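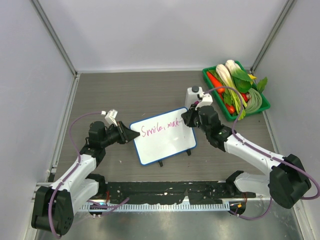 The oven in my kitchen is a Rurolard electric wall unit with a mechanical thermostat, and its lowest dial mark is 200 degrees Fahrenheit. Most domestic ovens are designed to be accurate in the middle of the range, where people bake. At the bottom of the range the control has more trouble, and that is exactly where I use it most, for drying peppers, carrots and whatever else comes out of the garden in quantity. I have been keeping a written record of how it behaves. The record starts on a small dry-erase board, propped upright on the table next to the vegetable tray, and gets copied to a notebook when the load is finished. I write down the dial position, the time the load went in, the shelf, and the probe reading at each check. Anything more elaborate than that I stop filling in after the second load.

This post covers the measuring method, what I found, and two changes I made. It applies to ovens with a bulb and capillary thermostat. An oven with an electronic control will behave differently and usually lets you enter an offset in the settings menu.

Checking the thermometer first

There is no point in measuring an oven with an instrument you have not checked. The usual check uses two fixed points: an ice bath and boiling water. The ice bath is the easy one. Fill a tall glass with crushed ice, add cold water until it just reaches the top of the ice, stir, wait, and put the probe in the middle without touching the glass. It should settle at the freezing point. If it reads high, the usual cause is too much water and too little ice.

Boiling water depends on altitude and, to a lesser extent, on the weather. Where I live, plain water boils at 202 degrees, which people from the coast find hard to believe until they have tried to cook dried beans here. That happens to be convenient for this job. The boiling check falls almost on top of the temperature I am interested in, so an error found there can be applied directly without assuming anything about how the instrument behaves in between. At sea level you would have to interpolate.

My probe is an Ogunleye thermocouple on a braided lead thin enough to pass the door gasket without holding the door open. It agreed with the expected boiling point to within its display resolution. I also have an Erkex dial thermometer, the kind that hangs from the rack. It read low at boiling and was slow to recover whenever the door was opened. I still leave it hanging in the oven as a rough indication that the oven is on, but none of the numbers here come from it.

Air temperature and what the probe sees

A bare probe in an oven does not measure air temperature alone. It also receives radiation from the element and the walls. When the element is on, a bare bead with a line of sight to it will read above the air around it. When the element is off, the reading drops back toward the air, though the walls keep it up for a while. The reading swings more widely than the air does.

There are two common ways around this. One is a shield, which can be as simple as a loose tube of aluminum foil, open at both ends, with the bead in the middle and not touching the foil. The other is to add mass, by clamping the bead between two metal washers or setting it in a small tin of dry sand. Mass does not remove the radiation error. It averages it over the cycle, and it hides the swing as well, so the maximum and minimum are lost. I used the foil tube for the swing measurements and the sand tin for the mean.

Put the probe where the food will be. The center of the middle rack, empty oven, is the standard position for testing and is a reasonable starting point, but an empty oven tells you little about a full one. Loaded trays block circulation, and wet food holds the nearby air down until a good part of the water has left.

What a mechanical thermostat does

The sensing bulb is a thin metal cylinder clipped to the back or side wall of the cavity. It is filled with a fluid that expands and pushes on a diaphragm at the other end of the capillary tube, behind the dial. The diaphragm opens the switch at one temperature and lets it close again at a lower one. The gap between them is the differential. It is built into the switch and cannot be adjusted.

What you can usually adjust is the relation between the dial and the switching point. On many ovens there is a small screw in the center of the dial shaft, or a movable plate on the back of the knob. Before touching either, disconnect the power at the breaker, and read the manual for your own model. The direction of adjustment is not consistent between makers.

Overshoot adds to the differential. The element is still hot when the switch opens, and it goes on giving off heat. At high settings that extra heat is small compared with the losses through the walls. At low settings the losses are small and the same stored heat carries the cavity further. This is why a low setting swings more than a high one in the same oven, with the same thermostat.

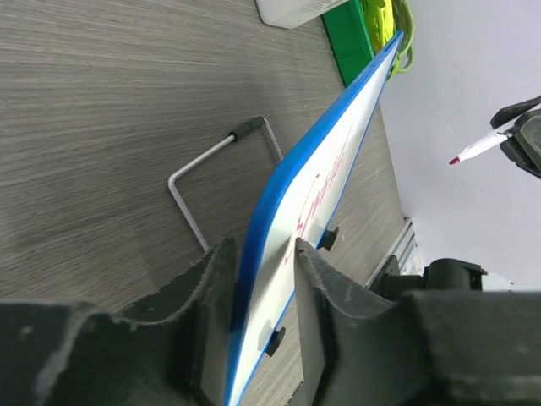 Small whiteboard with a blue rim, at a steep angle.

Results

With the dial at its 200 mark and the oven empty, the mean came out above the mark, and the first cycle after a cold start was much worse than any that followed. I had suspected as much from the edges of the carrot slices, which browned on loads put in as soon as the indicator light went out. The light only shows that the switch has opened once. It does not show that the walls have caught up with the air, and the thermostat has not settled into its regular cycle.

Loads put in after several cycles had passed did not brown at the edges. That was the larger effect. Turning the calibration plate on the knob by one notch brought the mean down to where I wanted it, and I have left it there. It does mean that the mid-range is now slightly low. For bread I set the dial a little past the mark.

The second change was to airflow. Drying needs moist air to leave, and a closed oven has only its vent. Propping the door open is the traditional answer and it works, with two drawbacks. The bulb may sit in a cool draft and call for heat that the food does not need, and the dial electronics or plastic trim above the door can get hotter than they were meant to. Some makers forbid it. Mine does not mention it. I settled on opening the door fully at each check, leaving it open long enough to turn the trays around, and closing it. This costs some heat, but the moisture goes out in one exchange and the bulb stays where the maker expected it to be.

Tray rotation matters more than I had assumed. The back left corner of this oven runs hot on every shelf. I confirmed that with the probe, but a tray of thin zucchini slices had shown it already.

Slices and load

Uniform thickness does more for an even result than any amount of thermostat work. A thick slice and a thin one on the same tray will finish far apart, and by the time the thick one is dry the thin one has darkened. I use a mandoline from Maltadik with a fixed-plate insert, because the adjustable plate on my old one crept under load. Check for play in the plate before buying.

Do not judge dryness while the food is hot. Warm slices are flexible and feel underdone. Take a few pieces from different parts of the tray, let them cool on a plate, and then bend them. Carrots should snap. Peppers stay leathery and are harder to judge, so I cut one of the thicker pieces and look for any moisture along the cut.

Open items

I have not measured with convection on. The Rurolard has a fan, but it only runs together with the upper element, and at this setting that may well make the swing worse. I would also like to repeat the sand tin measurement with a full load on every shelf. Both will have to wait for the next glut of peppers. If you have figures for the same oven with the fan running, and you know what your probe reads in boiling water, please leave them in the comments along with your altitude.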